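Hendden site passes 4000 recorded demonstrations for gripper learning

Bhatt, the handling equipment maker, has recorded 4000 demonstrations at its Hendden site for a control model that is meant to pick up soft and irregular goods. The set was closed in June and has been handed to the software group at Trusau, where training is under way.

The demonstrations were recorded by teleoperation. An operator moves a hand controller, the arm follows, and the system stores the wrist camera video, the joint positions, the opening of the gripper and the operator's commands on a common clock. Each demonstration has one instruction attached to it in plain text, such as "fold the cloth once" or "put the cloth in the tray". Recordings are stored whole, including pauses, and are trimmed later by script if the arm has not moved from its start position.

Bimla Sandhu, who leads data collection at Hendden, said the number was less important to her group than the spread. "We could have had 4000 picks of the same towel from the same corner of the table by the end of the first month. The model would then have been very good at that corner."

Tasks were therefore issued from a list. The list fixes the object, the starting area on the table and the instruction, and the operator has no say in the order. Objects include cloths, drawstring bags, work gloves, cable ties in bundles and padded envelopes. An operator who finds a task impossible as set, for example where the object lies outside the arm's reach, marks it as void and goes on to the next. Void tasks are kept in a separate folder and are not part of the published count.

Two stations were used. Both have the same arm and the same parallel gripper, but the tables differ in height and in surface, and the lamps are of different types. Vandana Dubey, who built the stations, said the differences were left in on purpose after an early model trained on one station failed on the other. In that trial the arm closed the gripper above the cloth on most attempts. The fault was traced to the height of the table, which the model had in effect learned as a constant.

Sessions are limited to 30 minutes, followed by a break. The limit was brought in after a review of early recordings showed that operators began to take shorter and rougher paths late in a session. Those recordings were not deleted. They carry a quality mark set by a second person, and the training group can include or leave out each grade as it wishes.

Failed grasps are also kept where the operator recovers from them. A demonstration in which the cloth slips, the gripper opens again and a second attempt is made counts as one recording, and the time of the slip is noted. Domingo Pereyra, of the Trusau group, asked for this change. "If all the examples are clean, the model has no record of what to do after a miss. It tends to carry on to the tray with nothing in the gripper."

Calibration is done at the start of each day and after any change of fingers. The arm is driven to a set of fixed poses over a printed target, and the wrist camera position is worked out again from the results. If the error is above the limit, the station stays out of use until the mount has been checked. The finger pads are looked at by hand on the same schedule. Changes of pad are written in the station log with the time, so that a shift in grip behaviour can be matched against them.

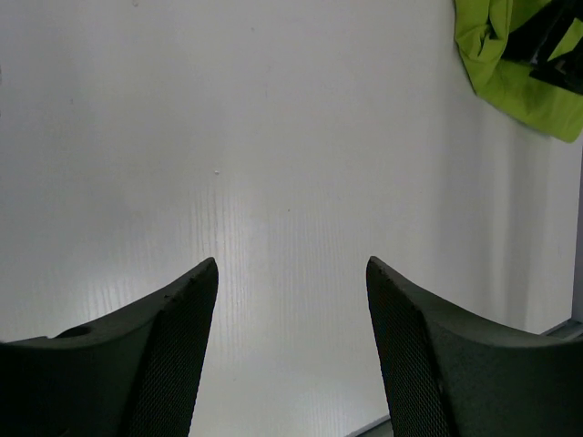
Why does the model need recordings made before the gripper has touched anything?

The approach is a large part of the task. From those recordings the model learns how to move from a start pose towards the object, how wide to hold the fingers and when to begin closing them. If recordings began at the moment of contact, it would have examples of holding but none of getting there.

For the first round of training, 28 tasks have been held back. None of their recordings will be used to fit the model, and they will serve only for testing. The held-back tasks include several with objects that appear nowhere else in the set. Pramila Sachdeva, who wrote the test plan, said each will be run at both stations from fixed starting positions, and that a run will be scored as a pass only if the object ends in the right place and the gripper has let go of it. Partial scores will be logged but not reported.

Conley, which supplies sorting lines to laundries and parcel depots, is paying for part of the work and will receive the trained model for trial. It will not receive the raw recordings. Bhatt said a smaller set, with audio removed, may be released to university groups once the tests are complete, but gave no date.

Collection will go on at a lower rate. The next list adds wet cloths and objects lying on top of one another, both of which were left out of the first set. One of the stations will be fitted with a second camera on a fixed post, looking down at the table from the side opposite the operator. The existing recordings have a wrist view only, and the file format is being changed so that old and new recordings can be read by the same loader.

Naveen Vishwakarma, who maintains the recording software, said the new format also stores the calibration result inside each file. At present it is held in a separate table and joined by date, which caused trouble when a station was calibrated more than once in a day. The older files will be converted in place and their checksums issued again. The Hendden stations will be closed on Saturday while the storage is moved, and recording will start again once the converted files have been checked against the originals.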